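Talk notes, Viterbridge evening session
Monday, January 17, 2022
"The arm that would not let go"

Start slowly. Wait for the latecomers to find the chairs with backs.

Kiltance was supposed to hang up clothes. That was the whole pitch. We had 400 clean runs in the log and had begun using the word "solved" in emails. Pause here, people like this part.

Hanging things on a rack is easy to describe and horrible to do. Black fabric over a pale rod, seen from the wrist, can fill a third of the view with nothing at all. 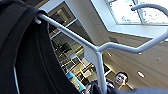

Stirenton Talks, No. 70

The fault: the wrist lost sight of the rod, decided the rod was further away, and kept going. The force limit should have stopped it. The force limit had been raised the week before, by me, to get through a demo. (Own up early. It goes better.) The arm pulled for 3 seconds until someone hit the stop. Rack on the floor, no injuries, one very quiet room. 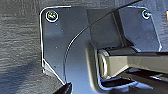
Our first theory was cable snag, and we loved it, as it made the whole thing the fault of a cable. We spent two days on that theory. Anything thin and loose became a suspect, and you can see why: a black cable running slantwise across a metal plate, right over the raised part, with a gripper fingertip near the end of its arc. It looks guilty. The log said otherwise, and the log had been there all along.

Ask the room: who here has changed a limit "just for the demo"? Wait. Count nothing, look at faces.

What we changed:
Limits now need 2 people to sign off. I am not one of them.
If the wrist view goes mostly dark, the arm stops and sulks.
The Bouchard stop button moved to where a hand already is.

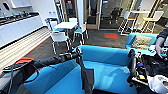
Arm and gray cloth, over the turquoise armchair.

Skip the budget slide if we're running late -- it's a sad slide anyway. Questions, then give the clicker back this time.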